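Bookbinding for Beginners
Handout 3: Choosing and using adhesives
Tutor: Catrin Yorath

Welcome back, everyone. Last time we folded our sections and sewed them, and I was very pleased with how many of you got your kettle stitches to lie flat at the first go. Now we come to the part that worries people more than the needle does, and that is glue. I have been binding books for 25 years and I still get it on my sleeves, so please wear something old.

Bring with you: your sewn text block from last time, two pieces of greyboard cut a little larger than the pages, a bone folder, plenty of scrap paper and a damp cloth in a plastic bag. The room is open from half past six if you would like to finish your sewing before we begin.

Why there is more than one glue

A book is asked to do two quite different jobs. The boards must stay stiff and flat, and the spine must bend thousands of times without cracking. No single adhesive is happy doing both, and so binders have always kept a few pots going at once. In the old workshops it was animal glue for the spine and flour paste for nearly everything else, and the smell was (I am told by Berwyn Gwynne, who learned his trade in one) something you carried home on the bus.

Wheat starch paste. Slow to dry, lovely to work with, and it can be softened again with water years later, so anybody who has to repair your book will bless you for it. It puts a lot of moisture into paper, though, and thin papers will stretch and curl while you are still deciding where they go. Make it fresh, keep it in the fridge and throw it out when it smells sour.

PVA. The white glue most of you will know from school. It grabs quickly, dries clear and stays flexible, and that makes it the usual choice for spines. Once dry it is very hard to undo. I buy mine in the large tub and decant it into jam jars. Put a smear of petroleum jelly round the rim or you will never get the lid off again!

Mixture. Half paste and half PVA, stirred well. You get a bit more time to move things about and a bit less moisture. I use it for covering cloth and for putting down endpapers, and it is what we shall mostly be using together.

Glue stick. Some binders are sniffy about these and I have never quite seen why. For a paper model, a mock-up, a label you want to try in place or a pamphlet made with children, a stick is clean and quick and hardly wets the paper at all. It won't hold a spine, and I wouldn't trust it on cloth or leather. Keep the cap on between uses, for the end dries to a crust while you are chatting.
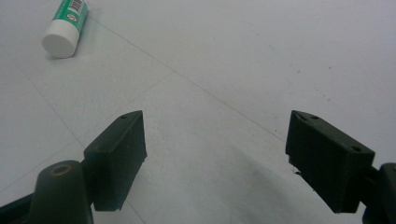
Fig. 1. Glue stick with a white cap and green body: fine for mock-ups.

Grain, and why your boards warp

I know I go on about grain direction, but it matters more at this stage than at any other. Paper and board both swell across the grain when they are damp and shrink again as they dry. If the grain of your board, your cover paper and your endpapers all runs from head to tail, everything pulls the same way and the book settles down nicely. If one of them runs crossways you will have a cover that bows like a saddle, and no amount of pressing will cure it. Bend each sheet gently both ways before you cut. The way that gives most easily is the way the grain runs.

Gluing out

Lay your sheet face down on scrap paper. Work the brush from the middle outwards, past the edges, holding the sheet still with your other hand. Use less than you think. Take the dirty scrap away at once and put it in the bin — Rhun Phillips will tell you what happened to his marbled endpapers when he didn't. Lower the sheet into place, smooth it through a clean piece of paper with the bone folder, and leave it under a weight overnight.

For next time

Please make two small sample boards at home, one covered using paste and one using PVA, and write on the back which is which. Leave them to dry under the same pile of books. We shall put them side by side and talk about how each one has behaved.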